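와타드(Wotard) 공유주방 기물 사진첩

주방에서 쓰는 그릇과 도구를 종류별로 모은 페이지입니다. 예약 전에 무엇이 있는지 확인하거나, 쓰고 나서 어디에 돌려놓아야 하는지 찾을 때 보시면 됩니다. 2024년 1월 2일에 목록을 새로 정리했고, 없어진 물건은 뺐습니다. 정리는 옌 라(Yến La) 님과 제가 같이 했고, 칼과 도마 부분은 나이절 홀로이드(Nigel Holroyd) 님이 따로 적어 주신 내용을 옮겼습니다.

선반 이름은 문 쪽에서부터 가, 나, 다, 라 순서입니다. 예전에 쓰던 번호표는 이제 쓰지 않습니다. 물건에 번호표가 남아 있으면 떼어서 버려 주세요.

냄비와 팬

깊은 육수 냄비
국물 요리용입니다. 가득 채우면 혼자 들기 어려우니 불에 올린 다음에 물을 부으세요. 가 선반 맨 아래 칸.

편수 냄비
소스나 달걀 삶을 때 많이 씁니다. 손잡이 나사가 자주 풀려서 드라이버를 서랍 앞쪽에 넣어 두었습니다. 가 선반 둘째 칸.

양수 냄비
뚜껑이 있는 것과 없는 것이 섞여 있습니다. 뚜껑은 냄비 위에 뒤집어서 얹어 둡니다. 가 선반 둘째 칸.

무쇠 팬
세제를 쓰지 않습니다. 뜨거운 물과 솔로 닦고 불에 올려 말린 뒤 기름을 얇게 바릅니다. 녹이 보이면 공용 공책에 적어 주세요.

코팅 팬
금속 뒤집개를 대지 마세요. 포개 둘 때는 사이에 키친타월을 한 장 끼웁니다. 바닥이 벗겨진 것은 지난 11월에 모두 폐기했습니다.

찜기
대나무 찜기와 금속 찜기가 있습니다. 대나무 쪽은 완전히 말린 다음 망에 넣어 걸어 둡니다. 만두 수업이 있는 주에는 먼저 예약하신 분이 우선입니다.

튀김 냄비
사용한 기름은 하수구에 버리지 말고 뒷문 옆 통에 붓습니다. 기름이 식은 다음에 옮겨 주세요. 온도계는 같은 칸에 있습니다.

볼과 체

볼은 이 주방에서 제일 많이 쓰는 물건이고, 제자리에 없을 때도 제일 많습니다. 모두 나 선반에 둡니다.

유리 볼
중탕과 전자레인지에 쓸 수 있습니다. 포개면 잘 끼므로 두 겹까지만 쌓습니다. 이가 나간 것은 바로 신문지에 싸서 알려 주세요.

작은 스테인리스 볼
계량해 둔 재료나 양념을 담는 용도입니다. 아나스 사바그(Anas Sabbagh) 님이 기증한 세트이고, 크기가 조금씩 달라 큰 것부터 차례로 포개면 들어갑니다.

플라스틱 볼
채소를 씻을 때만 씁니다. 김치나 카레를 담으면 색이 배어서 빠지지 않습니다. 뜨거운 국물도 담지 마세요.

손잡이 달린 볼
핸드믹서로 휘핑할 때 잡기 편합니다. 주둥이가 있어 반죽을 팬에 바로 부을 수 있습니다. 핸드믹서와 같은 칸에 두었습니다.

큰 스테인리스 볼
깊고 둥근 모양이고 테두리가 얇게 말려 있습니다. 안쪽은 광이 나고 바깥쪽은 그보다 광이 덜한 결 마감입니다. 김장 양념이나 빵 반죽처럼 양이 많은 것을 섞을 때 꺼냅니다. 안쪽은 부드러운 수세미로 닦고, 물기를 닦은 뒤 나 선반 맨 위 칸에 엎어 둡니다.

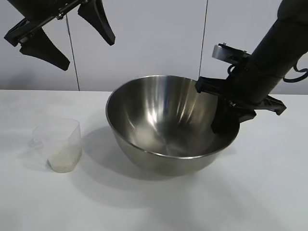 고운 체
가루와 소스용입니다. 물로만 헹구고, 망에 낀 것은 칫솔로 털어 냅니다. 나 선반 둘째 칸.

굵은 체와 채반
면을 건지거나 나물 물기를 뺄 때 씁니다. 채반은 젖은 채로 겹치지 마세요.

거름망
육수용 천 주머니는 개인 지참입니다. 주방에 있는 것은 금속 거름망뿐입니다. 가끔 육수 냄비 안에 들어 있으니 안 보이면 거기부터 찾아보세요.

칼과 도마

큰 칼
매달 한 번 갈아 둡니다. 쓰는 동안 무뎌졌다고 느껴지면 직접 갈지 말고 칼집에 빨간 고무줄을 감아 두세요. 나이절 님이 모아서 갑니다.

과도
서랍이 아니라 벽의 자석 띠에 붙입니다. 날은 위로, 손잡이는 아래로.

빵칼
빵과 케이크에만 씁니다. 냉동식품을 썰다가 날이 휜 적이 있습니다.

나무 도마
채소와 빵용입니다. 물에 담가 두지 말고, 씻은 뒤 세워서 말립니다. 한 달에 한 번 기름을 먹입니다. 기름 먹이는 날에는 쓸 수 없으니 달력을 확인해 주세요.

색깔 도마
빨간색은 고기, 파란색은 생선, 초록색은 채소입니다. 흰색은 익힌 음식용입니다. 색을 바꿔 쓰셨다면 소독까지 하고 꽂아 주세요.

강판
감자전 하는 날에 다들 찾습니다. 손 보호대가 같이 있습니다. 날 사이에 낀 찌꺼기는 마르기 전에 씻어야 빠집니다.

채칼
보호대 없이 쓰지 마세요. 보호대가 안 보이면 그날은 칼로 써는 것으로 하겠습니다.

계량 도구

전자저울
플리넘(Plinum) 제품이고 1g 단위로 나옵니다. 쓰기 전에 평평한 곳에 두고 영점을 맞춥니다. 건전지는 저울 상자 뚜껑 안쪽에 붙여 두었습니다.

계량컵
한국식 200ml 컵과 외국식 컵이 섞여 있어서 레시피를 따라 할 때 헷갈리기 쉽습니다. 손잡이에 파란 테이프를 감은 쪽이 200ml입니다.

계량스푼
고리에서 빼지 말고 묶인 채로 씁니다. 씻을 때도 마찬가지입니다.

눈금 있는 물병
1,000ml까지 잴 수 있습니다. 눈금이 지워지고 있어서 다음에 살 물건 목록에 넣었습니다.

온도계
튀김용과 고기용이 따로 있습니다. 고기용은 침만 닦고 몸체에는 물을 묻히지 마세요.

타이머
냉장고 옆면에 붙어 있습니다. 소리가 작은 것과 큰 것이 있는데, 수업 중에는 작은 것을 써 주시면 좋겠습니다.

섞고 뒤집는 도구

거품기
큰 것과 작은 것. 살이 휜 것은 살살 펴서 쓰고 있습니다. 다 선반 앞에 있는 통에 꽂습니다.

실리콘 주걱
머리가 빠지는 모양이라 분리해서 씻어야 합니다. 안쪽에 물이 고이면 냄새가 납니다.

나무 주걱
카레용으로 정해 둔 것이 있습니다. 손잡이 끝에 구멍이 뚫린 쪽입니다. 나머지는 잼이나 죽에 쓰셔도 됩니다.

국자
긴 국자는 벽에 걸고 짧은 국자는 통에 꽂습니다. 배식용 국자는 행사 상자 안에 따로 들어 있습니다.

집게
끝이 실리콘인 것만 코팅 팬에 씁니다. 고기용은 생고기와 익은 고기를 나누어 쓰세요.

밀대
퐁 브엉(Phong Vương) 님이 교자 수업 때 쓰는 가는 밀대도 같이 보관합니다. 다른 분이 쓰셔도 된다고 합니다. 물에 담그지 말고 젖은 행주로 닦아 주세요.

접시와 컵

넓은 접시
행사용까지 합치면 100장입니다. 평소에는 앞쪽 것만 쓰고, 뒤쪽 상자는 행사 때만 엽니다. 라 선반.

국그릇과 밥그릇
섞어서 쌓지 마세요. 밥그릇 뚜껑은 따로 모아 두었습니다.

찻잔
받침과 짝이 맞지 않는 것이 많습니다. 맞추려고 애쓰지 않으셔도 됩니다.

유리컵
행사 대여용 칸에 약 40개가 있습니다. 빌려 가실 때는 옌 라 님에게 먼저 말씀해 주시고, 칸막이 상자째로 가져가세요.

도시락 용기
뚜껑에 적힌 글자와 몸통에 적힌 글자가 같은 것끼리 맞습니다. 짝이 없는 뚜껑은 분기마다 정리합니다.

보온병
안쪽은 긴 솔로 닦고 뚜껑의 고무 패킹도 빼서 씻습니다. 하룻밤 뚜껑을 열어 둔 채로 말린 다음 선반에 넣어 주세요.

행주와 청소 도구

행주
젖은 행주는 걸이에, 더러운 행주는 싱크대 아래 통에 넣습니다. 삶는 것은 화요일 당번이 합니다.

수세미
부드러운 것은 볼과 접시, 거친 것은 석쇠와 오븐 팬에 씁니다. 거친 쪽으로 큰 볼을 닦으면 광이 죽습니다. 새 수세미는 청소함 왼쪽에 있습니다.

솔
병 솔과 바닥 솔이 비슷하게 생겼습니다. 바닥 솔은 손잡이에 매직으로 크게 써 두었으니 꼭 보고 쓰세요.

식기 건조대
밤새 올려 두지 않습니다. 마지막 사용자가 선반에 넣고 나갑니다. 덜 마른 것은 마른행주로 닦아서 넣어 주세요.

오븐 장갑
왼손용만 남아 있었는데 한 켤레를 새로 들였습니다. 젖은 채로 뜨거운 판을 잡으면 위험하니 말려서 걸어 주세요.

고무장갑
크기별로 집게에 물려 두었습니다. 뒤집어서 말린 뒤 다시 뒤집어 둡니다. 구멍이 난 것은 버리고 청소함에서 새것을 꺼내세요.

자주 묻는 것

사진에 있는 물건을 빌려 갈 수 있나요
접시와 유리컵, 큰 볼은 됩니다. 칼과 저울은 밖으로 내보내지 않습니다. 대여는 이틀까지이고, 연장은 뒤에 예약이 없을 때만 가능합니다.

물건이 부서졌을 때
배상은 받지 않습니다. 다만 언제 어떤 것이 부서졌는지는 공용 공책에 꼭 남겨 주세요. 유리나 도자기 조각은 신문지에 싸서 뒷문 옆 상자에 넣으면 됩니다.

기증하고 싶을 때
냄비와 볼은 넣을 자리가 없어 당분간 받지 않습니다. 짝이 맞는 밀폐 용기와 깨끗한 면 행주는 받습니다. 기증품은 입구 탁자에 이름을 적어 두고 가세요.

목록에 없는 물건
플리니코(Flinico) 반죽기는 수리를 맡겨서 이번 목록에서 뺐습니다. 돌아오면 다 선반 아래에 두고 사용법도 같이 올리겠습니다. 와플 팬은 닷 막(Đạt Mạch) 님 개인 물건이라 싣지 않았습니다.

문의는 주방 입구 메모판이나 내선 421로 해 주세요. 저녁 수업 중에는 전화를 못 받을 때가 많습니다.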